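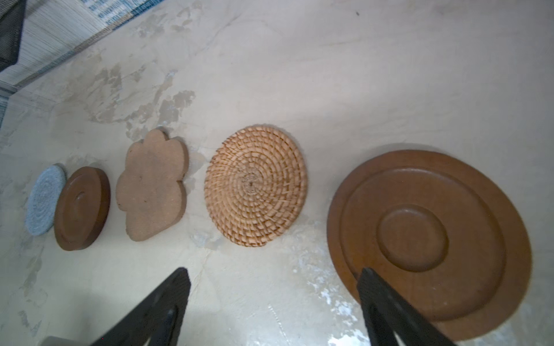

Pleltgate Table Pieces — data card

Version note: this card was revised on 18/08/2025. Please read it before you download, because the naming of some classes was changed in July.

What is in the set

Pleltgate Table Pieces is a collection of 268 flat objects that people put under cups, pots and hot dishes. Most of them are coasters and trivets. There are also small plates, which we included because in many homes a small plate does the same work as a coaster, and it is difficult to separate the two by shape only.

The pieces were collected by Mercedes Palomino and Jhonatan Londoño from home kitchens, second-hand shops and one closed café in Jurilthorpe. We did not buy matching sets when we could avoid it. A row with a cord coaster, a dark wooden one and a woven rattan or wicker trivet is more typical for us than a row of the same piece.

Classes

coaster_cord: thin, wound in a spiral, soft edge
coaster_wood: round or square, with or without a recess on the upper face
trivet_woven: concentric coils with wrapped strands
trivet_shaped: flower, leaf, fish and other outlines that are not round
plate_small: any flat plate that lies with the others

The class trivet_shaped was called "decorative" before. Hamish Sutcliffe pointed out that this word says nothing about the form, and I agree with him. Old label files can be converted with the script rename_classes in the tools folder.

Material field

Please treat this field with care. Where the person who labeled was not sure, the value is "unsure" and the comment gives the candidates, for example "fiberboard or clay". I prefer an honest empty value to a wrong one. Rattan and wicker are kept together under one value.

How the pieces are laid out

The pieces lie flat on a table or counter, in a loose row or a small group. They may touch. A gap between two pieces is not required, and we did not correct the angle of a piece after it was put down. Stacks are in a separate folder named wumen, and they have their own card.

Size

The set has more than 3000 label entries. Each piece is weighed and measured across its widest part, in millimeters. For scalloped outlines the measure goes from lobe to lobe — not into the notch.

Known problems

Dark wood and dark cork are sometimes confused. 30 entries are still waiting for a second check by Elaine Bezerra. Cord coasters lose their round shape with use, so the measured width can differ from the label on the package.

Contact

Questions about labels go to Yeison Castaño. For access to the stacks folder, write to the Chambi list and give the name of your group.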